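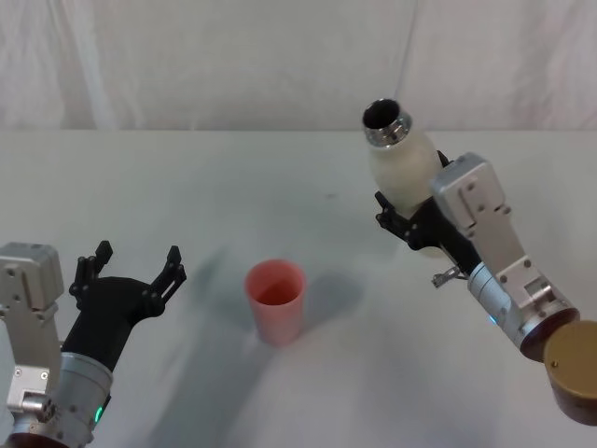
A white work table with a pale cloth backdrop.

Simiyu Hall Room Hire: Frequently Asked Questions

Who may hire a room?
Rooms are available to residents, local societies and small businesses. Hirers must be aged 18 or over and must be present for the whole of the booking.

How do I make a booking?
Please complete the booking form and return it to Pendo Koech at the front office. A booking is confirmed only when you have received a reference number in writing.

How many people may attend?
The main hall holds 200 people seated, or 266 standing. These limits are set for fire safety and cannot be raised — even for a short event.

Is a deposit required?
Yes. The deposit is returned after the room has been inspected. Charges may be made for damage or extra cleaning.

May I change the date?
One change is allowed free of charge if we receive notice at least 2 weeks before the event. Later changes are treated as cancellations.

May food and drink be served?
Cold food may be served in any room. Hot food is limited to the Kovilis Room, which adjoins the kitchen. The sale of alcohol requires a separate licence, and a copy must reach us before the event.

Is parking available?
There is a small car park at the rear. Spaces cannot be reserved, except for Blue Badge holders.

Whom should I contact with a complaint?
Complaints should be made in writing to Craig Matheson, Lettings Manager. The front office is closed on Tuesday.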